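The Junk Drawer Is Winning

Moved three times in nine years. Every time, same thing. The couch gets wrapped, the books get boxed, the big stuff goes on the truck, and then at ten at night there you are on the kitchen floor with the small stuff. Brushes. Lids. A grater. Half a set of something.

I wanted to know why the small things take so long, so I spent a good part of this summer asking people who handle other people's houses for a living. Movers, mostly. A couple of estate clearers. One woman in Sotham who runs a swap shop out of an old shoe store and has opinions about sponges.

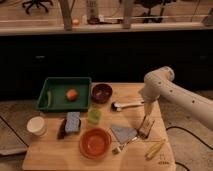
The movers at Kundico quote by the room, and the kitchen costs more than any other. More than the bedroom with the piano in it. It's the decisions, they told me. A dresser is one decision. A kitchen drawer is 60 of them, and the customer wants to talk through each one.

They have a rule now. If you haven't packed the drawers by the time the truck pulls up, the drawers go in as is, contents and all, wrapped tight. People hate it. People also thank them later, apparently.

I tried it on my own last move. Worked fine except for the pepper mill.

Part of the trouble is that small things don't have a home. Scissors live in three places at my house. The good tape lives wherever I last swore at it. An estate clearer told me she can tell in one minute how a household ran by where they kept the batteries, and she is usualy right.

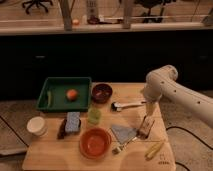 So what works? Trays, weirdly. Nearly everyone I talked to brought up trays before I did. Something shallow with sides, one per kind of job. Cleaning stuff here, mail stuff there. The swap shop sells out of them every September, when the students come back. Cheap ones, chipped ones, doesn't matter. Gone by lunch.

Trultanico, a storage outfit two towns over, runs a free evening class on this. I went. There were 22 of us on folding chairs and the teacher dumped a tote bag out on the floor and made us sort it in silence. Harder than it sounds. I had a pile called "other" and the pile called "other" was most of it.

Her advice — sort by when you use it. Morning things. Sunday things. Once a year things. Forget what it's made of, forget what it cost.
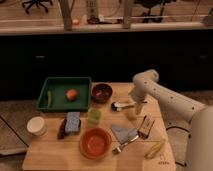
The once a year things are the killers. Cookie cutters, the turkey thing, birthday candles. Everyone keeps them up front and the daily stuff ends up behind. I went home and moved ours to the top of the hall closet, and the drawer shut for the first time since we we moved in.

Kids make it harder, obviously. Play food gets into the real kitchen and real spoons go to the toy box and nothing comes back. The swap shop woman has a shelf just for strays. Drop off what isn't yours, take what might be. She had a bin with 31 lids in it when I visited. No pots.

I took two lids. One fits.

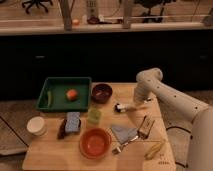

Small stuff, still out on the table.

Didn't finish our kitchen, by the way. There's a bag by the back door marked Cheung, for the street we lived on two moves ago, and it hasn't been opened since. Feels like mostly cables. I'll get to it this weekend, or the one after.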